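Ticket 206: Row counter on Drodden knitting machine skips after carriage change
Product: Drodden flatbed, 70-needle
Opened by: Liviu Husar
Status: Pending customer

Customer reports that the row counter misses every second pass when knitting right to left. Yarn is Rusu sock, 2-ply. Tension dial at 2. The fault began in October after the stock carriage was replaced with a Nandmont lace carriage.

Asked customer to clean the needle bed, reseat the counter and knit 300 rows of plain stockinette with no pattern card loaded. Counter read 206 at the end. No dropped stitches. 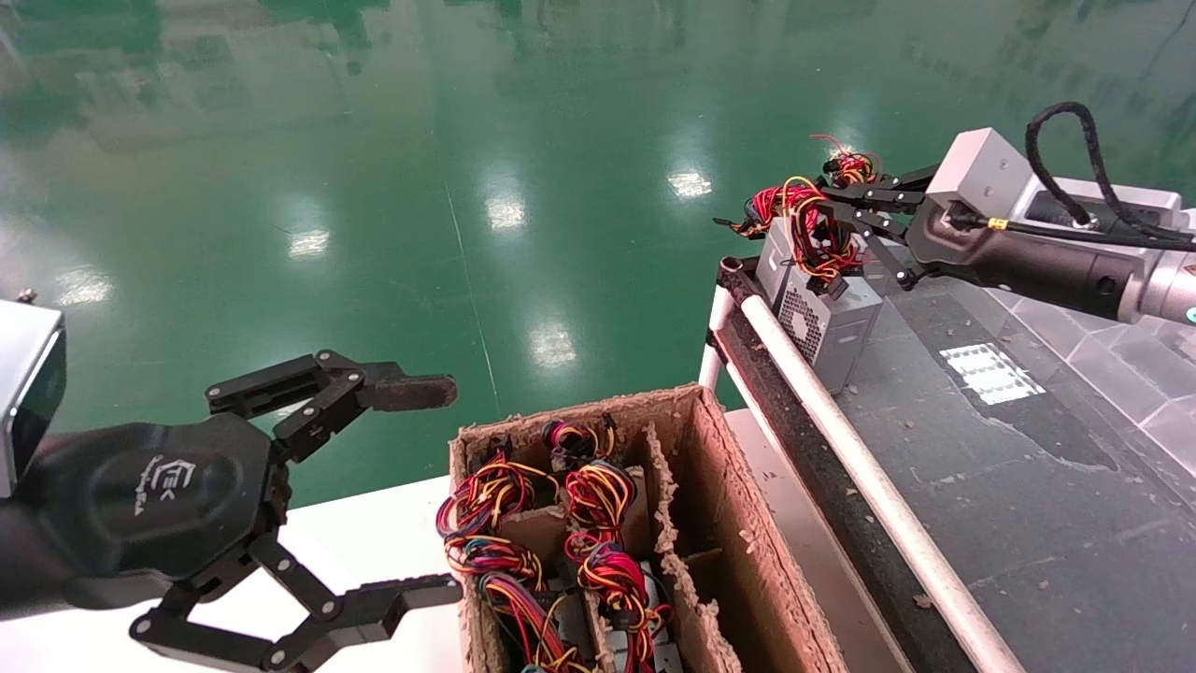 Wire bundles in the divided cardboard box.

Swapped back to the stock carriage and repeated the test. Counter read 300. Counter unit ruled out.

Compared the trip lever on both carriages. The lever on the lace carriage sits lower and clears the counter arm on the return pass. 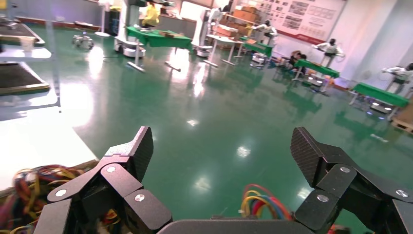

Sent the adjustment steps from the Iltenetti service sheet: loosen the lever screw, raise the lever until it touches the arm in both directions, retighten. Customer to rerun the 300 rows with the lace carriage and post the reading. If it is still short, order a replacement lever.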